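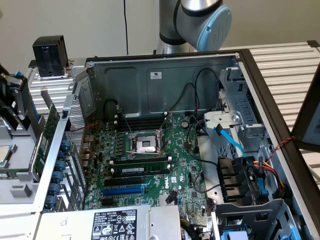 Open Dell tower on the bench, CPU socket lever up, chip on the tray at left.

Teaching by demonstration: questions we keep getting
Rollthorpe Repair Depot, notes by Mahtab Pakzad
Updated 2 October 2021

What does "showing the robot" mean in practice?

Two things, and vendors like to blur them. In hand guiding you take hold of the arm, push it through the job and it records where its joints went. In teleoperation you stand off to one side and drive it with a controller or a second, smaller arm. We tried the first for a fortnight and then moved over to the second. With your own hands on the arm you end up blocking the cameras, and you can't feel what the fingers are feeling because you're shoving the whole machine.

So I show it once and it knows the job?

No. If a sales rep tells you this, ask them to move the computer a hand's width to the left and try again. What you get from one demonstration is a recording. A recording played back is useful if everything sits in a fixture and never varies, but at that point you could have bought a cheaper robot and programmed it the old way.

How many demonstrations do you need, then?

Depends who you ask. The Motia people said 7 would get us started. It got us started. For the memory module task we've now recorded 1000, of which we kept 700. The rest had a dropped part, a bumped case or an operator who lost the thread halfway through. I'd be wary of any figure that doesn't tell you how many were thrown out.

Why were so many thrown out?

Partly our own fault. In July we had several people driving, each with their own habits. One would come at the slot from above, another would tilt the module in from the left, and Bijan Babaei liked to stop and have a think with the arm hanging in mid-air. The software learns the thinking as well. We had a robot that paused for no reason over the board and it took us longer than I'd care to say to work out where it got that from.

We now have a one-page sheet setting out the approach for each part. Everybody grumbled about it.

Can it put a processor in a socket?

This is the one everyone wants to know, and my answer is that I wouldn't let it near a customer's machine. Removing and seating memory is a forgiving job: the slot guides you and the module can take a bit of pushing. A CPU has to go down flat and square over contacts that bend if you breathe on them. We practise it on scrap boards only. Some of our operators can do it by remote control on a good day. Doing it by remote control and having the robot do it alone are different claims, and you should make people say which one they're making.

What can the robot see while all this is going on?

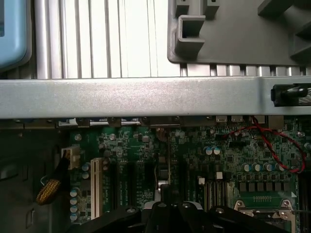
Camera placement matters more than the brochures let on, and the wrist camera is the one people trust too much. It travels with the hand, so you always get a close look at wherever the hand is going. The trouble is that the hand is in the way. With the board below it the black fingers take up the bottom of the picture, dark and out of focus, right across the part you'd most like to see, and the socket bracket ends up down in the lower right corner. Then there's the loose wiring. A twisted red-and-black pair loops across the right half of the board, and to a learning system that's one more thing which may or may not matter. It was in one place on some recordings and somewhere else on others. We keep a fixed camera on the bench as well and I wouldn't go without it.

Should we tidy the cables first?

We argued about this one. Bijan says yes, tape everything back and give the software a fair go. I say the computers that come through our door aren't tidy, and a robot taught on neat ones will fall over at the first messy one. At the moment we leave cables as we find them unless they're lying over the part being worked on. Neither of us is happy with that - it's a compromise.

Can the operator feel anything?

Not on our set-up. The Bahrami controller has a buzz that's supposed to stand in for contact force. It buzzes when you touch the case, when you touch the board, and sometimes when you've touched nothing I could find. Most of our operators switch it off and go by the video. If your job depends on feel (clips, latches, tight connectors), borrow the gear for a week before paying for it.

What did it cost?

The arm was the big item and I'm not going to quote it, as prices move around too much. The Gukden recording licence was $2750, which nobody had mentioned until the arm was already bolted down. Ask about the recording software, ask whether you can export your own data, and ask in what format. We can export ours, but only one session at a time.

Has it saved you any labour?

Not yet. A trained person pulls and reseats a memory module in less time than it takes me to type this sentence. The robot is slower and someone has to stand beside it. The case for carrying on is that one day it might do the dull strip-down work overnight, and I'd like to see that before I believe it. Bijan is more hopeful than I am, and he's put more hours in at the controls, so weigh that up as you please.

Is it hard to learn to drive the arm?

The first hour is miserable. After that most people can pick up a part and put it in a tray. Fine work takes much longer, and some very good technicians never took to it. Don't assume your best person with a screwdriver will be your best operator. We also found that people get tired and sloppy well before they notice it themselves, so we swap over often and mark the recordings with the operator's initials.

Can we come and have a look?

Yes, if you write to the depot first. Bring a dead desktop if you've got one, any colour, any condition. You can have a turn at the controls. Please don't ask us to run it on its own for your video.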